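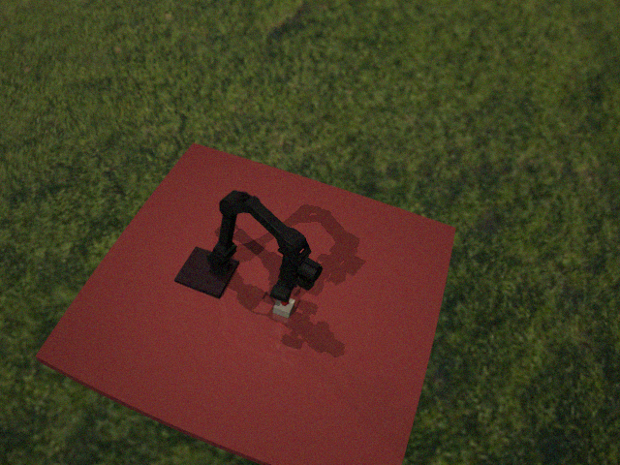

Brallow open day, May - walk-round checklist, demo station 4

First of all, thank you to everyone at Justetti for making the visit so easy to check. I began with the simulated run, the one visitors will see on screen. The black arm sits on its dark base plate with plenty of bare red table between that and the pale block under the gripper, so even from the back row people should be able to follow it.

Arm bolted to stand: OK
Emergency stop within reach: OK - tested twice
Visitor rope: MOVE. Please bring it out to 116 cm, as children do lean.
Cables taped: OK, and very neatly too
Extinguisher, tag 2274: OK
Jivum handouts off the walkway: NOT YET - they are lovely, but they slide underfoot

Recheck at 5, before the doors open.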